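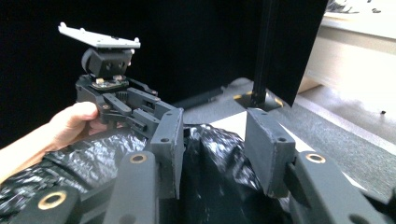
Ticket 154: Replacement gripper fingers and spare units, budget request
Queue: Equipment Planning, Prarnodby Site
Opened by: Suleiman Okafor
Assigned to: Evaristo Quezada
Priority: Normal
Status: Pending approval

Entry 1, S. Okafor, 16 Oct 2025
The hand-held grippers at Prarnodby are showing play at the pivot points of the finger links. On two units the fingers no longer close parallel. Tightening the pad screws did not correct the fault. I request a quotation for replacement link sets with bushings, and a decision on whether complete spare units should be purchased at the same time.

Entry 2, E. Quezada
Request received. Please confirm the number of link sets required and whether the smaller grippers are included. The remaining balance on the equipment line is $500 until the end of the quarter. Any amount above that must be charged to the Drondwood project, and the project office must agree in writing.

Entry 3, S. Okafor
Twelve link sets are required. Smaller grippers are included for motors only; their printed parts can be made on site. Please do not order mounting plates.

Entry 4, E. Quezada
Quotation received from Bundgaard. Link sets with bushings are $56 each, or $672 for 12, before shipping. This exceeds the available balance. Motors were not quoted. The supplier has asked for the part number on the motor label.

Entry 5, S. Okafor
Part number sent by separate message. If the order must be divided, please purchase eight link sets now ($448) and carry the other four to the next quarter. Nondthorpe has agreed to lend us one complete unit in the meantime.

Entry 6, E. Quezada
Divided order entered for approval. Shipping must not exceed $52 or the order will be returned. The purchase of complete spare units is deferred to the annual equipment plan and should be submitted as a separate ticket. This ticket will remain open until the motor quotation is received.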